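Posted to the list: May 27, 2020
Subject: Re: hand-held gripper pairs, rent or buy?

On the Fleltusville list someone wrote:

> We are looking at the Sikora kit for collecting two-handed
> demonstrations, mostly cloth and bedding. The quote we got is
> 300 a month to rent a pair, with a setup fee on top. Tănase
> offered a service instead, where they bring their own people
> and grippers and hand over the recordings. Has anyone used
> either one on large soft items? The sales pages only show
> cups and blocks. Also, is the finger pad replaceable, or do
> you send the whole thing back?

We have used both, so I'll take the questions in order.

The Sikora rental is fine for small teams. Setup fee was 700 for us, which covered the case, the chargers and a call to walk through calibration. The call took most of a morning and we needed all of it. After that the pair held its calibration for the length of the rental, and we only redid it once after a drop onto a tile floor.

The pads are replaceable. They come off with one screw each and a spare set was in the case. We wore through the first set on denim. Do not order the thicker pads for cloth. They slide on anything smooth, and you end up squeezing harder than you want to.

Tănase did 93 sessions for us in October. Their people were on time and the files were named the way we asked, but they would not change the order of tasks once the plan was signed. If your task list is still moving, rent. If it is settled and you need volume, their service costs less than paying your own staff to do it. We threw out 20 of the sessions, nearly all for the same fault, where one hand let go before the other had a grip. They redid those without charging us.

On large soft items: two grippers are enough for a big piece of fabric on a bed, but you have to plan where each hand goes. A patterned quilt underneath a plain dark cloth gives you a clear border to work against. Dark cloth is harder inside that border, where the folds are only faint. A bright window at the head of the bed doesn't help either, and I would pull the blinds if you have them.

Black fabric on a yellow quilt, both grippers in use:
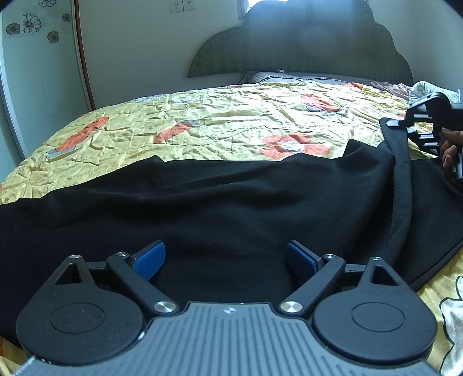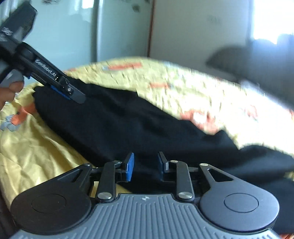
The other thing to ask any vendor is how wide the fingers open. For a single layer it hardly matters. For a folded stack or the corner of a comforter it matters a lot, and the number on the spec sheet is measured at the tips. Ask for the opening at the middle of the pad. Sikora sent us that figure the same day. Tănase had to go and measure.

Weight is the complaint I heard most from our own people. One gripper is no trouble. Holding one in each hand for a full session is tiring, and the last few recordings of the day are noticeably sloppier. We went to shorter sessions with a break between them and the reject pile got smaller. Put that in your schedule before you work out how many months to rent.

I have not tried the Trollwood stand that clips to the case. A couple of messages back someone said it was on sale. If you bought one, please post whether it holds both grippers with the pads on, as I would like to stop laying ours on the floor.

I can send our task sheet off list to anyone who wants it. It is a plain text file and covers towels, sheets, pillowcases and shirts. The shirts section is unfinished.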